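Petek drops pre-printed survey sheets in favour of plain paper
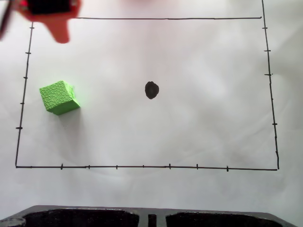 A rectangle outlined in black marker on white paper.

Petek, the property measurement firm, is to stop issuing pre-printed grid sheets to its floor plan surveyors and will move all first-stage sketches to plain white paper from November. The change applies to domestic and small commercial jobs. Listed buildings and sites with more than one staircase will stay on the existing forms until a separate review is finished.

Under the new procedure a surveyor draws the outline of each room by hand, writes the dimensions against the walls and adds the two diagonals. The sketch is not to scale and is not meant to be. Scaled drawings are produced afterwards at the Findamwood office, where the figures are typed into the drafting software and the hand outline is used only to show the order of the walls and the position of openings.

The firm said the grid sheets had caused a recurring fault. Surveyors tended to draw to the printed squares, and where a room was slightly out of true the drawing was often tidied to match the grid. Drafting staff then took the corners as right angles and the error was carried into the finished plan. In an internal check of 40 completed jobs, 23 contained at least one room where the diagonals on the sheet did not agree with the shape that had been drawn.

Most of the differences were small and would not have affected a letting plan. They matter more where a plan is used to order fitted furniture or flooring, which now makes up a growing share of Petek's work.

The diagonals have been part of the procedure for years but were treated as optional on rooms with four walls. They become compulsory under the new rules. A sheet that arrives without them will be returned to the surveyor and the job will be held until the figures are supplied. Rooms with bays, chimney breasts or angled walls must be split into triangles, with each side measured separately.

Tape or laser measurements are both still accepted. Readings are to be entered in millimetres and not rounded. Where a skirting board or radiator prevents a reading at floor level, the height at which the measurement was taken must be written next to the figure. Wall thicknesses are to be taken at door openings, with plaster included.

The sheets will be drawn in black marker. Pencil has been withdrawn after problems with legibility on scanned copies, mainly with the figures 1 and 7 and with faint lines close to the paper edge. Corrections are to be made by striking through the wrong figure once and writing the new one beside it - correction fluid is not allowed. One room goes on each sheet, and the reverse is left blank so that ink showing through is not mistaken for a wall line.

Scanning will be handled by Rerovis, which already stores the firm's older records. Sheets are to reach the scanning desk within 2 working days of the visit. The originals will be kept until the client has signed off the finished plan and will then be recycled, with the scan held as the permanent record. Petek has 2000 unused grid sheets in stock. These will be cut down and used for stair and window details, where the grid is still thought to be helpful.

A tablet-based system from Vivel was tested earlier in the year and has not been taken up for the time being. The trial found that the software closed each room automatically when the last wall was entered, spreading any remaining error across all the sides without telling the user. The finished outline looked correct in every case. Vivel has since added a setting that reports the closing error as a figure, and Petek said it would look at the product again once the plain paper method has been in use for a full season.

Drafting fees and turnaround times are unchanged. Clients who receive copies of the site sketches with their plans will see the plain sheets in place of the grid forms, and a note has been added to the covering page stating that the sketches must not be scaled from.

Surveyors working under contract have been sent the revised instructions. Questions about jobs already booked under the old procedure should go to the Findamwood drafting desk before 4 pm on the working day before the visit.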